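3.2 Bedding as a surface: why plain white cloth deserves a closer look 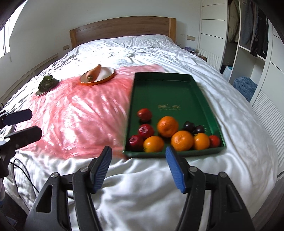
Figure 2. White bedding with two black grippers, one fitted with blue pads and the other with dark navy pads.

Of all the household textiles we looked at, bed linen gave us the most pleasure and the most trouble. People spend a third of their lives against it, yet the research on how it feels is thin compared with the shelves of work on clothing. Most earlier studies asked people to rate small squares of fabric pinned to a board. That is a tidy method, and it tells us a good deal about fibre and weave, but a sheet on a bed is a large, slack, layered thing. It slides over what lies beneath it, it traps air, and it is met by the whole body as well as the fingertips.

We therefore asked people to talk about sheets at full size. The interviews, held in August 2022, took place in the participants' own homes, and each lasted roughly 10 minutes longer than we had planned, as people turned out to have a great deal to say! The words they reached for were wonderfully rich. "Crisp" came up again and again, but it covered at least two separate ideas: the slight stiffness of a freshly ironed cotton, and the coolness felt in the first moments after getting in. Several people used "crisp" for one and "fresh" for the other, while others swapped them freely within the same sentence.

Mac Mathúna's earlier scheme for sorting touch words was a great help here. In Mairéad Mac Mathúna's version there are three groups: words about the surface (smooth, bobbly, slippery), words about bulk (heavy, thin, lofty) and words about warmth. We kept all three and were delighted by how well they held up outside the clothing studies for which they were written. The one place where they strained was with words about age. "Worn in", "washed soft" and "gone thin" describe a history of use, and people valued that history highly. One participant in Corneo kept a pair of pillowcases that had belonged to her grandmother and said that no shop could sell her anything as good.

White linen raised a further point. Participants from Mestov, where drying outdoors is common for most of the year, linked whiteness closely with touch, and spoke of white sheets as feeling cleaner and cooler than coloured ones of the same cloth. Moriarty and Brullow report a similar link for towels, though their participants were asked about colour directly and ours were not. We find this a very promising area. If colour shapes what people say they feel, then the common habit of testing undyed samples may be tilting the results in ways that have gone unnoticed.

A second round of interviews is planned for October, when heavier covers come out of the cupboard. We expect the words about bulk to matter far more then, and we will add wool blankets and quilts to the set.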